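Titell Users Forum > Call Logging and Reports

Missed transfers not showing in the daily report

dockside_ops
We run Titell for our front desk and the daily report is short again. The phone system shows 2,961 inbound calls for November. Titell shows 959 fewer. I went through one afternoon by hand and the missing ones all look like transfers where the caller hung up before the second person picked up. Is there a report that includes these?

pmarsh_tx
No. Titell writes the call record when the last leg ends. If the last leg was never answered, it drops the whole thing, even though the first person talked to the caller. You need the leg log, under Admin > Exports.

dockside_ops
Found it. It stops at 1,000 rows.

pmarsh_tx
That's the screen limit. Schedule the export and you get the full file.

quietline
I don't agree that it drops the whole thing. On our system the first leg is there, but it's saved under the queue name and not the extension. If your report filters by extension, you won't see it. Take the filter off before you start messing with exports.

pmarsh_tx
That depends on the version. Ours doesn't save it anywhere. I checked with the filter off.

quietline
Which connector are you on? We use the Grillow one.

pmarsh_tx
Flomidlow. So that may be the difference.

dockside_ops
We're on Flomidlow too. I took the filter off and got 13 more calls, all of them to the queue directly. None of the transfers. So for us it's the leg log.

quietline
Fair enough. I'd still open a ticket. A report called "All Calls" should have all the calls in it.

dockside_ops
Ticket is in. I set the export to run at 6 a.m. and the first full file came through Wednesday. Two things for anyone else doing this. Each transfer is two rows, so group by call ID or your totals will be too high. And the times are in UTC. 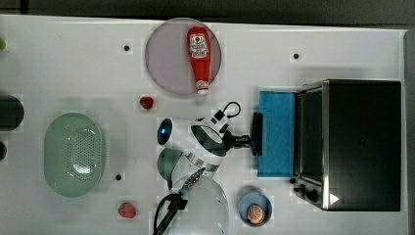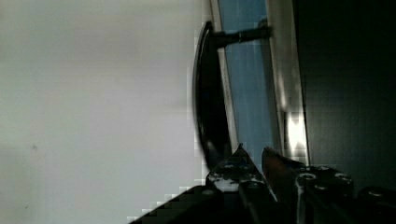
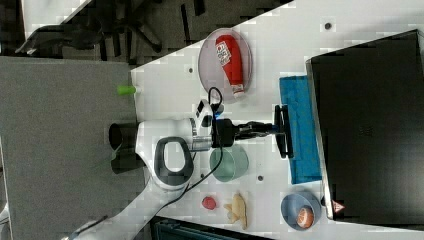
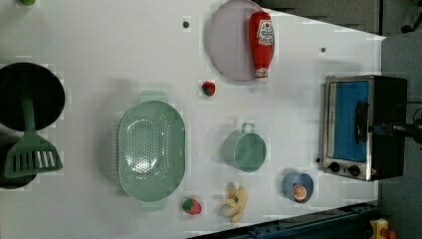
Back to the export. Grouping by call ID works in a plain spreadsheet, but parked calls get a new ID when someone picks them up. I'm matching those on caller number for now. If anyone has a cleaner way, post it.

pmarsh_tx
There's a parent ID column, hidden by default. Turn it on in the export settings and group by that.

dockside_ops
That did it. Thanks.

Related topics
Voicemail calls counted as answered
Sutherland office extensions missing after import
Grillow connector: queue name in place of extension
Changing the time zone on scheduled exports

Contact us | Forum rules | Copyright Titell Users Forum | Back to top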